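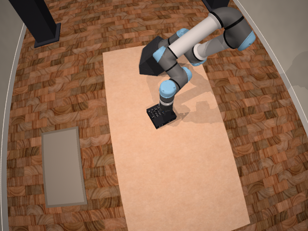 Robotics Club List | Student Projects
2 min read

Hi all,

Sandra's question deserved a faster answer than it got, sorry. I've been marking reports every night until 11 and only opened the list mail over breakfast.

Sandra Kershaw wrote:
> My group has the Rudd task loaded in the simulator and the arm
> goes where we tell it, but the last bit of the move down to the
> table is a mess. Sometimes it stops short, sometimes the tool
> goes right into the surface. Is it our code or the table height?
> Also, do we have to keep the parquet floor? It's making my
> laptop crawl.

Table height, I'd bet my lunch on it! The table in the Panbridge world file is 700 mm high, but if your group started from the old Skokside file you'll have a different number in there and your targets will all be off. Open both files side by side and compare them before you touch any code. While you're in there, check where your tool point is set – it should be at the tip of the gripper and two groups last term had it back at the wrist (mine was one of them, years ago, so no shame in it).

Once the height is right, don't go down in one big move. Bring the gripper to a hover 40 mm over the table, let it settle, then do a slow straight line for the rest. Watching the arm's shadow on the tabletop is a handy check too, much easier to judge than staring at the black gripper from straight overhead.

As for the floor, swap it for plain grey if you like. The judges don't mark the decor. Leave the pillars and the walls alone though, as the course layout has to match everyone else's for the February round.

Each group gets 3 scored runs, and you can reset as often as you want in practice. If you've named your entry, please send me the name. So far I only have Plillow, and I'm still not sure how to say it.

I'll be in the lab from 4 pm if anybody wants to bring a laptop and go through it together. Sandra, bring both world files and we'll sort it out.

Cheers,
Barry Sedgwick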